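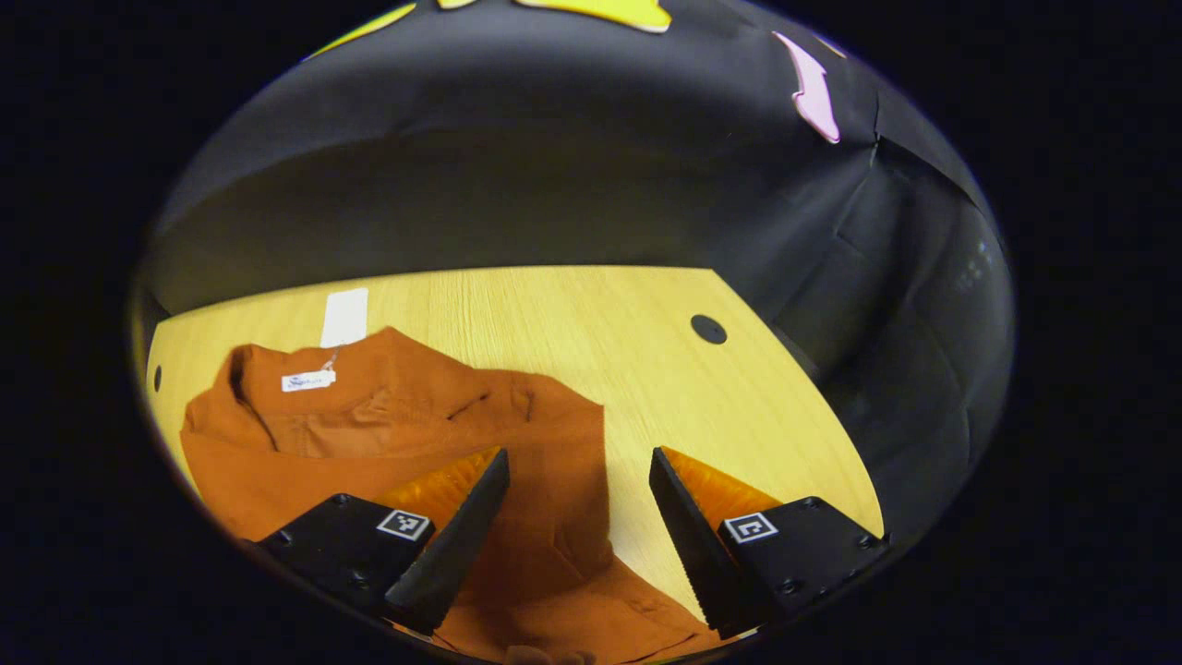

A rust-colored shirt on the table, with the hand-held gripper reaching in.

I had been trying to get Amanuel Lemma on the phone since January, and when I finally got him he was eating lunch and didn't want to stop, so the first few minutes of my recording are mostly crackers. He buys equipment for Jultwood, a returns shop that takes in clothes people have sent back, folds them, tags them again and ships them out. He's been planning the company's first robot folding station for the better part of a year. I wanted to know what that looks like from the spending side (I've heard plenty from the engineers!).

"Everybody wants to talk about the arm," he told me. "The arm is the easy line. You get a quote, you swallow, you type it in. It's all the other lines that ate my year."

The other lines, as I learned, start with grippers. Jultwood decided early on to collect its own folding demonstrations with hand-held grippers before buying any arms at all. Lemma had budgeted for two. He ended up ordering 11.

I asked him how you get from two to 11 and he laughed so hard he had to put the phone down.

"Okay, so you have people doing this for a whole shift. You want a spare for each of them. Then you want a set with the soft pads and a set with the harder pads, and the folks doing the knits hate the harder ones. Then somebody drops one. I should have seen it coming. I used to buy tape guns for a warehouse, it's the same problem."

Pads come up a lot when you talk to him. They're a consumable, and he had them down in the first draft as a one-time purchase, which he calls the dumbest cell in the spreadsheet. He now reorders every few weeks and keeps the pads in a drawer with a sign-out sheet. I asked if the sheet gets used. "By me," he said.

He got bids from Kravets and from Bilwood for the full station: arms, mounts, table, install. Kravets came in lower, but the training was extra, and so was any visit after the first 3 months. Bilwood put everything into one price and wouldn't break it out no matter how nicely he asked. He went back and forth with both of them for 46 emails (he has a folder, he checked while I was on the line) and still hasn't signed with either.

"I'm not being difficult. Well, my boss says I'm being difficult. But if you can't tell me what the table costs, how do I know if I can bring my own table?"

Can he bring his own table? He thinks so. He likes a plain wood top, and he told me at some length about glossy ones, and glare, and a sample top he sent back. He also wants cable holes, and he wants them where he says, because a sleeve will find a hole if there's one to find. I hadn't thought about sleeves that way before and now I can't quit.

Software is where he went a different way. Jultwood pays Zakex by the month to store and sort the recordings, and he fought for a month-to-month deal even though the yearly rate was better. "I don't know how much we'll record by summer. Could be a mountain. Could be we find out shirts are enough and we never do pants." He'd put the savings from a yearly contract at some 3 percent, and he'd happily pay that to be able to walk away.

I wondered what he'd put in the budget if he were starting over tomorrow.

"People's time," he said right away. "I had hours for recording and no hours for setting up. Somebody has to get the shirts out, lay them down, mess them up again, deal with the tags. A tag on a string is its own little project, I'm telling you. And I'd ask for a clothes budget. We were using real stock at first and the floor manager just about took my head off."

So now there's a line for shirts. It's a small one, he said, and it's the only line in the whole plan that finance has never asked him a question about.

He's hoping to pick a station vendor before the fall rush, though he said that last year too. By then he'd finished the crackers, and he had another call with Bilwood to get to.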